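Subject: Re: Can any of these do kitchen chores yet?
From: Jana Wegener
To: home-automation list

Wolfram Heitmann wrote:
> We have 70 rooms and serve breakfast every morning in April.
> Is there an arm on the market that can put out plates and
> clear them again? Gerlach told me yes. I would like to hear
> it from someone who isn't selling one.

Wolfram,

Short answer: clearing, sometimes. Putting out, no, at least not with what we have tried.

We ran the breakfast task in simulation over the winter, 1766 attempts in all. The arm works from the end of a white counter with bar stools along it. Pancakes are on a plate near the edge and a bowl of blueberries is farther back.
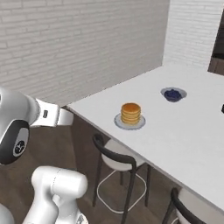
What went wrong

Of the 1766 attempts, 763 ended with the food still where it should be. The plate is the easier of the two. The usual failure is that the gripper tips it and the stack slides. With the bowl, the arm has to reach past the pancakes, and it clips them on the way back.

Stools matter more than I expected. If one is pulled out, the planner often gives up. Your guests will pull them out.

Rüdiger Strobel is trying the same job on a real arm at Trallutley, with empty plates only. He can tell you how long one plate takes. Ask Gerlach for that number too, and ask if the plates had food on them.

I would not buy one this year. A cart and one more person at 7 a.m. will do more for you.

Jana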